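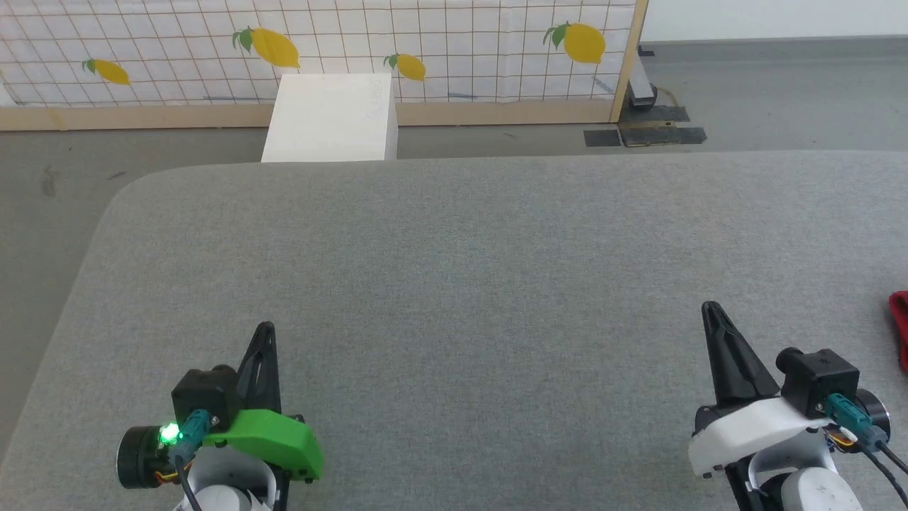 The gray table, Vuvside lounge

Quick page this time, will add more when I get a minute. The gray one is the big upholstered table, and several of you asked about the fabric so it goes first. Light and medium gray, fine speckle all through it. Rounded corners — my favorite thing about it. Darker gray floor, which I like with it more than I expected.

About this gallery

Furniture notes from the Vuvside refit, 9 July 2019. Started in January, finished late, the usual. Fabric came through Ceren, padding from Tipoki, put together by Anadeck. We went thru 7 swatches before settling on the speckle. The plain ones showed every bit of lint.

Odds and ends

Fabric: 6 yards ordered, a decent strip left over. Keeping it for patches.

Cost: 300 for the cover, 100 for delivery. Delivery seemed steep.

Cleaning: lint roller first, then a damp cloth. No bleach, please. Blot spills, dont scrub.

Hot mugs: use a tray. Same goes for pens with no caps.

Corners: the slow part of the job. Fabric has to be eased round a little at a time and pulled snug underneath. First try puckered, second try was fine.

Still to do — matching bench, same cloth if Ceren has any left. Swatch card is in the lounge drawer if you want to feel it before ordering.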